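About us: our open day

Rorkar is a small workshop and training room where we teach household robots to find their way about a home, and once a year, in January, we throw the doors open and let everybody come and have a good look at what we get up to all day. Much of our work happens in a simulated house we call Edine, so that's where the tour begins.

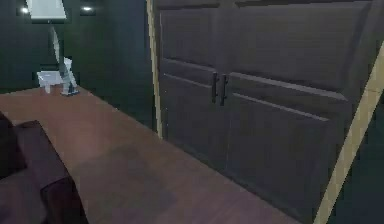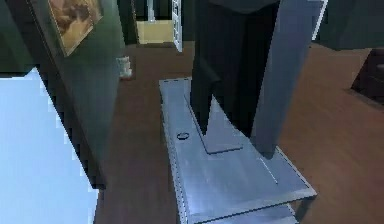
What you'll see on the day

Raed Karaki runs the demonstrations and he does love a question, so please don't be shy! He'll walk you through Edine on the big screen, with its wooden floors and dark green walls, and talk about why double doors with two handles side by side are such a good test, and what an arm has to work out before its fingers go anywhere near a tabletop. Each session lasts 100 minutes, with a pause in the middle for tea (and usually rather a lot of cake).

After that we cross the yard to the Flemach room, where visitors can try setting a task themselves and watch how the software gets on with it. Children are very welcome, though we do ask that under-fives stay with a grown-up.

Coming to see us

There are 4 sessions, and places go quickly. Schools and clubs can ask for a visit of their own at other times of year, and we're always happy to bring the talk out to you if a trip is tricky. We're at 234 Haddad Road, through the blue gate, and the bell needs a good firm push.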